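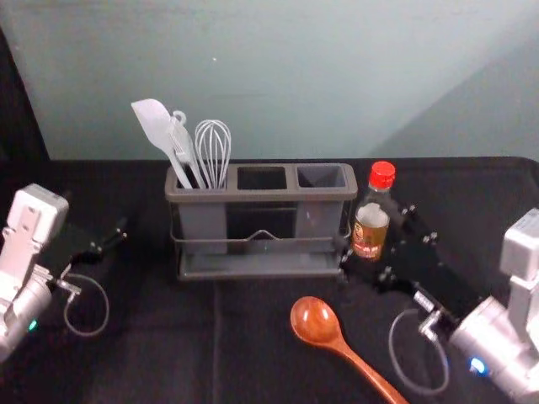 3.2 Cell layout and fixture reset

The Swai cell is a fixed tabletop station with two arms mounted at the left and right sides of a table covered in black cloth. Each arm ends in a black parallel gripper. The cell is used for utensil placement, a task in which small errors in the position of the holder show up as failed insertions. For this reason we describe the setup in more detail than the task itself would seem to need.

The main fixture is a gray utensil holder in a metal wire frame. The front rail of the frame has a shallow V-shaped bend at its center. Kimutai Masanja proposed using this bend as the reference point for the whole layout, and all offsets in the cell configuration file are now measured from it. Earlier versions used the left corner of the holder, which moved slightly inside the frame whenever an arm pressed against the rim.

At reset, the spatula, the whisk and the third white utensil are placed in the left slot, and the slots to the right of it are left empty. The bottle with the red cap goes to the right of the holder. A wooden spoon is laid in front, with its bowl toward the holder and its handle running toward the operator's side. The spatula is allowed to lean left. We tried to hold it upright with a foam insert, but the insert changed the grasp height and was dropped after the first block of trials.
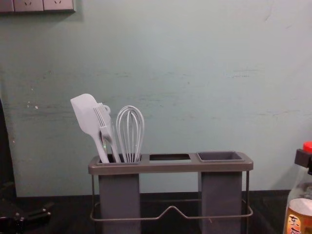 The cloth is the least stable part of the cell. Contact with a gripper can drag it, and the frame then moves with it. The operator checks the frame against the reference pose after every 27 trials and corrects it by hand if the V-bend is more than 3 mm from its stored position. Folds under the frame are pulled flat toward the front edge only. Pulling to the side was found to rotate the frame, and the rotation was hard to see from the operator's position.

Cable routing was the second source of trouble. The gray cable on each arm needs enough slack for full wrist rotation, and the loop this leaves comes down onto the cloth. With too much slack the cable sweeps the spoon area; with too little it pulls on the connector at the wrist. Halima Odera set the final loop length by running both arms through the full Trondeck motion test and shortening each cable until no contact with the spoon was logged. The loops are inspected at the start of each session - a visual check is enough - and the connectors are reseated once a month.

Gripper upkeep follows the same schedule on both sides. The screws on the finger plates are checked with a torque driver after 80 hours of operation. Wear on the right gripper was higher during the pilot, which we attribute to repeated contact with the bottle. The approach path on that side was changed so that the fingers open earlier.
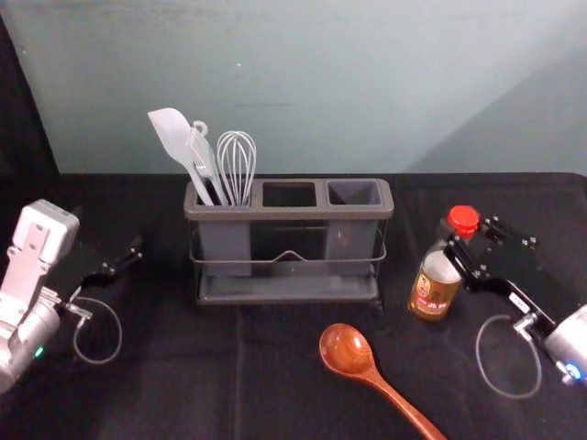 Figure 4. Swai cell at reset, with the utensils in the left compartment and both arms beside the holder.

Of the stoppages logged in the pilot, roughly 96 were cleared by the operator without restarting the controller. Most were cases in which the holder had shifted past tolerance and the Prukis monitor paused both arms. The remaining stoppages came from a loose connector on the left wrist, which Kiprono Mushi replaced in November. No change to the reset procedure was made after that repair, and all results in Section 4 were collected with the layout given here.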